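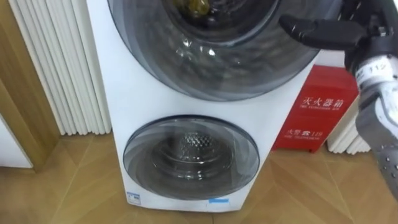 So do I paint the hallway before the new light goes up, or after? Before, because a ceiling is so much easier to roll with nothing hanging off it, and I can cut in around a bare box in a minute.

22 March 2020

Stuck indoors all day, so the hallway finally got some attention. I've been staring at that gloomy beige since August and I am done with it! Svenja Haslinger sent me her leftover swatches and I taped them all down the wall by the coat hooks – two greens, a chalky blue, and a sort of oatmeal called Totby that looks like nothing on the card and lovely in the evening. I think it's Totby. Ask me again tomorrow. 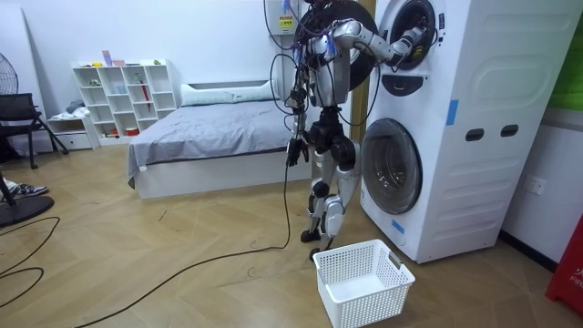
Laundry day, upper door.

Then the runner. The Ogilvie one I want is 497 dollars, which made me laugh out loud, and it only comes 30 inches wide when the hall could really take more. Paraschiva Pascu says to get a plain wool one and have the ends bound, and she did hers for 40 plus the remnant (hers is gorgeous, so I'm listening). I measured the hall twice and got 2 different numbers, so I'll have to do it again with the good tape.

Also moved the little Grarker bench under the window, moved it back, then moved it under the window again. It blocks the vent a bit there but the light on it is so pretty in the morning. Leaving it for now. Need more painter's tape and a small angled brush, and I still owe Svenja a phone call about the trim.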